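# Growing figs where the frost comes back

The orchard at Brevlow has eight rows of figs, and the grower who planted them says that the first five years were mostly waiting. "I thought a fig is an easy tree," she told me. "It is easy in a warm yard beside a wall. In an open field it is a different plant."

We walked between the rows before lunch, when the light was still soft. She did not wish to have her name in print, and I respect that. She came to the district with her husband from a vegetable farm, and they bought the land from the Jevitz packing company, which had kept it under grass.

I asked her first about soil. "People worry too much about rich soil," she said. "If you give a fig too much food, it makes leaves and long soft branches. Then the frost takes all of it." She spreads one thin layer of compost in early spring and nothing after. The ground is clay under a hand's depth of loam, so she planted each tree on a low mound. In the lower corner she did not make the mounds, and she lost ten trees there in one wet winter. She still speaks of it with some anger at herself.

Water is the part she changed the most. In the beginning she watered a little every evening. Now she gives a long, deep watering and then leaves the trees alone until the soil is dry to the second joint of her finger. "When the fruit begins to swell, I become careful," she said. "Dry and then suddenly wet, the skin opens. You have a beautiful colour and a split fig, and you can sell it only for jam."

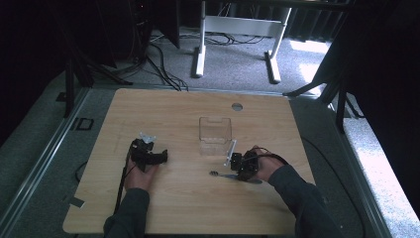
Brevlow, Jul 31, 2018

On pruning she has a strong opinion. She cuts in winter, when the tree is asleep, and keeps roughly five main branches, open in the centre like a bowl. A neighbour on the Brestach road lets his trees grow as bushes, and she admits that his recover faster after a hard frost. "He has more wood to lose," she said. "But I can reach my fruit without a ladder."

The birds are her other trouble. She uses nets only on the two outer rows and picks the rest at first light, a little before the fruit is fully soft. Palaniappan, the grocery shop in town, takes most of the crop on the same day.

I asked what she would plant if she started again. "Figs," she said, "but I would put the wind-break in first, and wait one more year with the trees." She then went back to tie the net at the end of the row, where a corner had come loose.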